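4.2 What the inside of a desktop tower asks of the person who opens it

Of all the household and office goods we took apart for the Inutstead study, the desktop tower was the one our team kept coming back to. It is a wonderful object to open! Most of what matters can be reached from one side, the parts were meant to be swapped by ordinary owners, and a good maker leaves hints everywhere about where to press and what to pull. We looked at towers passed on by the Pirkirport reuse shop, and the notes below cover what we learned about layout before turning to sorting in Section 4.3.

The first thing we recorded for each machine was color. Many makers paint the touch points in a single bright shade, so that a latch or a rail stands out from the plain metal near it. Newcomers at the bench picked this up fast. In the March sessions, people who had never opened a computer went straight for the colored tabs, often before reading the printed sheet, and they were usually right to do so. Where the tabs were black on black, they slowed down and began feeling along edges with their fingertips - a perfectly good method, but a tiring one.

The second was reach. Laying the case on its side changes the job completely. Cards that hang sideways in a standing tower now point up at the worker, screws stay where they are set down, and both hands are free. We allowed 20 minutes per machine for a first strip-down, in this order: data and power leads, drives, cards, memory, and last the processor with its cooler. Rodrigues argued for taking the power supply out early, and in cramped cases we came to agree with him.

Cables deserve a paragraph of their own. They are the part most often left out of repair guides and the part our participants talked about most. A loop of drive leads can hide a screw, and it can catch a sleeve. Chuensuk's habit of tying the leads back before doing anything else spread through the whole group within 2 sessions, and we have since written it into the Inthanon worksheet.

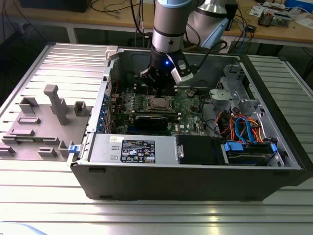 Freya Clegg, Subbarao Rodrigues and Tassanee Chuensuk
Plaltirbridge Workshop on Repair and Reuse | April 1, 2026

Figure 3. Open tower on its side on the slotted work table. The processor is seated in its socket, with the graphics card below it and the power supply across the bottom of the case. Blue parts include the expansion-slot clips and the rails on the hard drive.

The layout in Figure 3 is a real pleasure to work with. The drive bay sits to the right of the power supply, and the blue rails mark the drive at a glance. The colored SATA leads loop through the metal cage above the bay, so this is a case where tying back comes first. We would then go on to the drive and leave the processor until the area over the board is clear. Readers who want to try the same order with a class will find the worksheet in Appendix B, along with the blank form we used for noting tab colors.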